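Unit 4 handout: Budgeting for a two-arm tabletop cell
Course notes, Aiguo Dai

Read this before the May session. We will cost a small cell for sorting loose, stretchy items such as bands and coils, then compare it with the Koltlow quote.
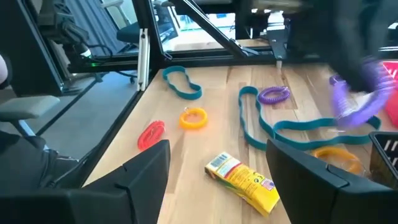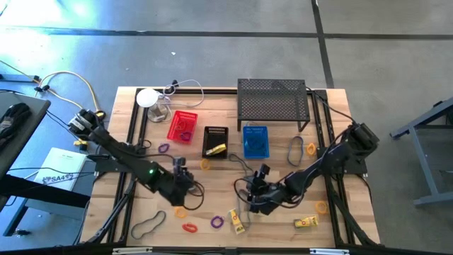

Bands and packaged items on the table of a two-arm cell, two views.

1. Start with the task
Write down what gets picked up and where it has to go. Soft items change shape when gripped, so plan time for finger trials. Cernthorpe allowed 9 working days for this and used 22.

2. Split the budget
Arms and grippers took 76 percent of the Cernthorpe equipment budget. The rest had to cover the table, frame, cameras, cables and bins. Bins and trays look cheap on paper - price them anyway, with spares.

3. Consumables
Bands stretch and packets get crushed. Order test items in bulk at the start and keep one unopened set for acceptance testing.

4. Floor space
Measure the frame, then add room for a chair, a side table and the cable runs. Check where power comes in before you fix the position.

5. Quotes
Duan and Nestenon price support differently. Duan includes the first year; Nestenon bills by the visit. Put both on the same 38-month basis before comparing.

For next time: bring a one-page equipment list with a price and lead time on every line.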